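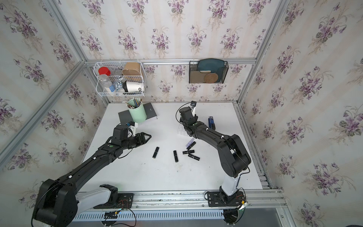
Risunach is the control and replay layer for the two-arm tube racking task. It reads one booth camera and two wrist cameras, runs a grasp proposal on each, decides which arm moves next, and logs everything in one episode file. The task is simple to state: cosmetic tubes are scattered on the white tabletop and the arms put them upright in a clear rack. Most of the code deals with the parts that are less simple. Two black lipsticks lying parallel and close together, for instance, come out of a plain blob detector as one wide object, and the left gripper will go for the middle of the pair unless the split pass is turned on (it is on by default). The purple-on-cream wallpaper on the walls gave the older colour detector a lot of false lavender hits, so proposals are now masked to the tabletop polygon before scoring.

The same package carries the recorded episodes used to tune the defaults. The card for those is in the second half of this file.

Share 10 Comments 3

What's in the package

risunach/perceive – table mask, tube detector, split pass, rack fitter
risunach/plan – arm arbitration, reach checks, grasp and place targets
risunach/control – the joint-space controller, gripper commands, stop handling
risunach/replay – step through an episode offline with any version of the planner
tools/ – time alignment, episode checks, calibration
config/booth.yaml – table polygon, rack size, camera names, limits

Perception and planning run in separate processes and talk over a local socket. You can kill and restart perception while the arms hold position. Don't do the reverse. If the planner goes away the controller finishes its current chunk and then holds, but it won't pick up a new planner until the arms have been homed.

Install

Python 3.10 or later. Clone the repo, make a virtual environment, then:

pip install -e .
risunach check --config config/booth.yaml

The check command opens each camera, reads the joint states, and prints the offset between clocks. It moves nothing. If a camera is listed as stale, unplug it and run the check again before you look anywhere else.

For offline work only (replay, detector training) use pip install -e .[offline], which skips the hardware drivers.

Running an episode

1. Home both arms with risunach home.
2. Set out the tubes and the rack. The rack has to be completely inside the table polygon.
3. Run risunach fit-rack and look at the overlay. The slot grid should sit on the real slots. If it's rotated by a full slot, press r.
4. Run risunach go --name yourname.
5. Press s to mark success, f to mark failure, x to throw the episode away.

Planning steps happen at 10 Hz. Each step sends a chunk of 32 joint targets, and the next chunk replaces whatever is left of the old one. Making the chunk shorter gives a twitchy wrist near the rack. Making it longer makes the arm slow to respond when a tube rolls.

Close work over the rack is handed to the wrist camera. From there a tube standing in the rack is seen nearly end-on, as a pale rim with a dark blue-violet disc in the middle, and that's what the end detector is trained on. It reports a centre and a tilt. Neighbouring tubes give two or three discs side by side, so the tracker keeps the one closest to the midpoint between the fingers and locks it until the gripper opens.
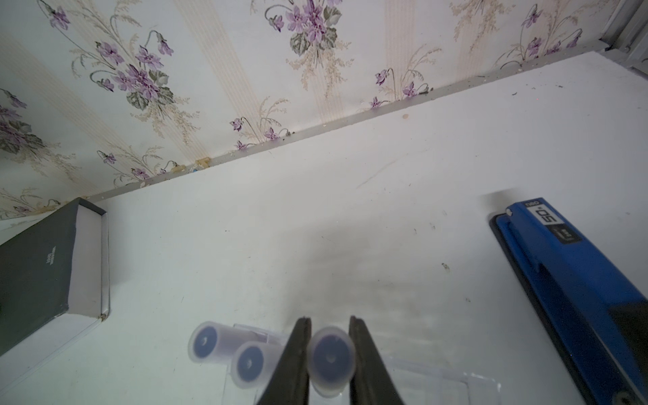
Arm arbitration

Only one arm is allowed inside the shared zone at a time. The zone is a vertical prism over the centre of the table and its width is set by shared_width in booth.yaml. An arm asks for the zone, gets a token, and gives the token back when its wrist is clear. The waiting arm may hover outside with its gripper open.

Yatziri Serrano wrote the first version of this as a priority queue, with the right arm always winning. It worked, but the left arm spent long stretches parked. The present version compares estimated time to finish and gives the token to the shorter job, with a limit on how often one arm can win in a row. The limit is max_wins and we leave it at 3.

Known deadlock: if both arms are holding a tube and the rack fitter loses the rack, neither can place and neither will let go. The planner now times out, sends both arms to their hover pose, and refits. If the refit fails as well, it stops and asks for a person.

Rack fitting

The rack is clear plastic, which is most of the reason the fitter exists. Depth is close to useless on it. Edges come and go with the highlights, and a corner that glints strongly in one wrist view can be missing in the next. The fitter takes edge segments from all three cameras, projects them to the table plane, and votes for a grid of known pitch. Tubes already in the rack help a great deal – each upright tube adds a strong vote for its slot.

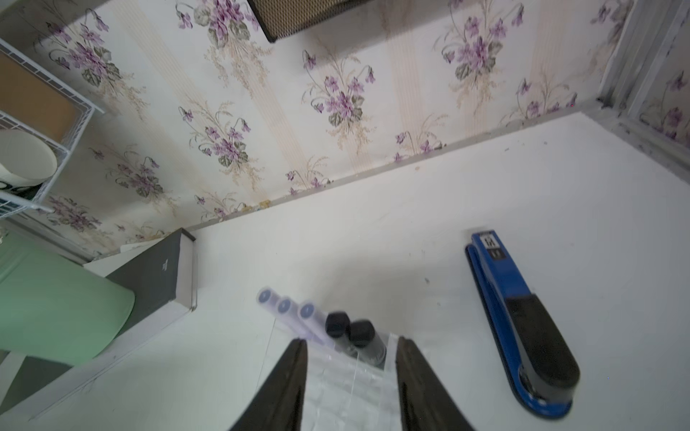
Voting is done over a window of recent observations, and anything recorded while the wrist was moving faster than vote_speed is dropped. Blurred caps used to pull the grid sideways by a few millimetres, enough to set a tube on a slot wall instead of in the slot. Lowering vote_speed makes the fit cleaner but slower to recover after someone nudges the rack. The default was picked by replaying the whole set at several values and taking the one with the fewest wall contacts.

Shadows from the fingers are a smaller problem. They show up as soft edges and are mostly removed by the gradient threshold. If you change the lighting, redo the threshold with tools/tune_edges.py.

Episode data

The set holds 1,704 episodes of the racking task, all collected in the same booth. Each one is a folder with:

booth.mp4, wrist_left.mp4, wrist_right.mp4
joints.parquet – positions, velocities, gripper opening for both arms
events.jsonl – token requests, grasp attempts, placements, operator keys
fit.jsonl – rack poses with vote counts
meta.yaml – config hash, operator initials, outcome

Outcome labels come from the operator's key press and were not second-guessed. Grasp labels in events.jsonl are automatic, from gripper opening after closing, and they're wrong when a finger closes on the rack instead of a tube. Filter on finger_on_rack if that matters to you.

A total of 41 episodes have a gap in one wrist stream longer than the alignment tool will fill. They're kept and flagged with stream_gap: true. The loader skips them unless told otherwise.

Splits are by session. Please keep them that way. Layouts within a session resemble each other and a random split will make your detector look better than it is.

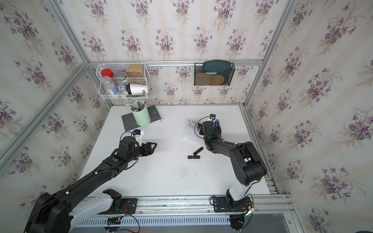

Booth camera: lavender tubes standing near the back edge of the rack, two black lipsticks on the table in front.

Limits

One table, one wall pattern, one style of rack. The detector has only been trained on lavender and black tubes, and a quick try with a red one did poorly. Desk items toward the back of the table, such as the notebook and pen holder, are treated as fixed obstacles. Their boxes are typed into booth.yaml by hand. If you move something, edit the file, as the planner has no way of finding out on its own.

The black tubes have a second problem. Against the black fingers the wrist detector loses the outline when the grasp is nearly closed, so the last part of the motion is open loop. The silver band helps when it faces the camera.

No force sensing is used anywhere. Contact is inferred from motor current, which is noisy in the wrist joints.

Calibration

Run tools/calib_wrist.py after any change to a wrist camera bracket, even if you only loosened a screw and tightened it again. The booth camera needs it less often. Araceli Becerra keeps a sheet of past values in docs/calib_notes.txt, and if your new numbers are far from hers, run it a second time before saving.

Changes since the last tag

Split pass on by default
Token timeout and refit
fit-rack overlay now shows vote counts
Fixed: replay ignored the table mask when started with --from
Fixed: Fundley export wrote the left wrist stream twice
Removed the old colour detector

To do

Read obstacle boxes from perception
Let the waiting arm prepare its grasp while outside the zone
Write tests for the arbitration limit (Yatziri has a branch)
Vastley loader still expects the old meta.yaml keys

Licence

Code is under the licence in LICENCE.txt. Episodes may be used for research and teaching. Cite as: Becerra and Serrano, Risunach two-arm racking episodes.

Bugs go in the tracker, with the episode folder name and the config hash. Logs without the hash are hard to do anything with.

© Risunach maintainers | Contact | Back to top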